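20 Aug 2020. Scales, continued.

Rhonda wants every parcel weighed before it goes out, after the carrier billed us for 1,767 g on something she swears was lighter. So the bench scale has come out of retirement and I have been made its keeper, presumably for having once said I liked it.

Moved it to the wooden table by the wall. The old bench rocked whenever Colton leaned on it, and Colton leans on everything. First go on the new spot: the 944 g reference read 944, then 35 g over when I nudged the tray, then 944 again. Sulking, I think. Levelled the feet, left it for an hour, tried again. Better.

Francine asked whether the gingham cloth had to stay. It does. It keeps dust off and is the only cheerful thing we own.

Notes for whoever is next: tare with the black mat in the tray, the one that says 精品8斤. Take the mat out halfway through and you will get nonsense, then come and tell me the scale is broken.

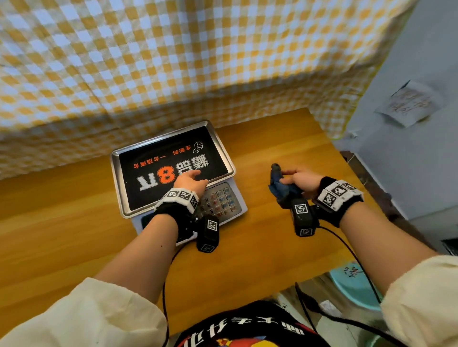 Corner loading is still to do. Plan is to press lightly at each side of the tray, let go, and write down whether it comes back to zero. Stop well short of 3,000 g, the most I trust it with. Huguette has the other reference weights and says I can have them by October, so I shall try to contain myself.

Nevzat to order labels.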